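About Us

Hi, I'm Temitope Tijani, and I run Cavari, a little shop and workroom on the ground floor of the old Anozie building in Landen. We make placement boards, the flat kind with outlines on them that show you where each piece goes. If you've ever put a sorting puzzle in front of a four-year-old, or set up a bench so the same parts land in the same spots every time, you already know what we do all day!

I started making them at my kitchen table for my nephew, who wanted every block to have its own parking space. Then his teacher asked for one, then her sister (who teaches in Plolitholm) asked for 7, and by that April I'd bought a proper table and a lot of sandpaper.

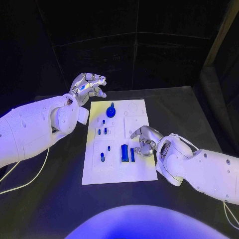

The outlines are the part I fuss over most. Too dark and people stare at the lines, too faint and they go hunting for them, so I try every new layout at different times of day and under the worst lamp we own. Suleiman Wike joined me in our second year and he's far more patient with the drawing than I am. He'll shift one shape a hair to the left, go have lunch, and shift it back.

We've got 253 layouts in the drawer now, and most started with a customer's sketch on the back of something. Send us yours! Pencil is great. Just write the size of your largest piece next to it, and tell us which side people will be sitting on (we once did a whole order facing the wrong way, and yes, we redid it).

You're welcome to drop by and try a few boards before you order. Ring the side bell, the front one has been broken forever, and give us a minute to get to the door.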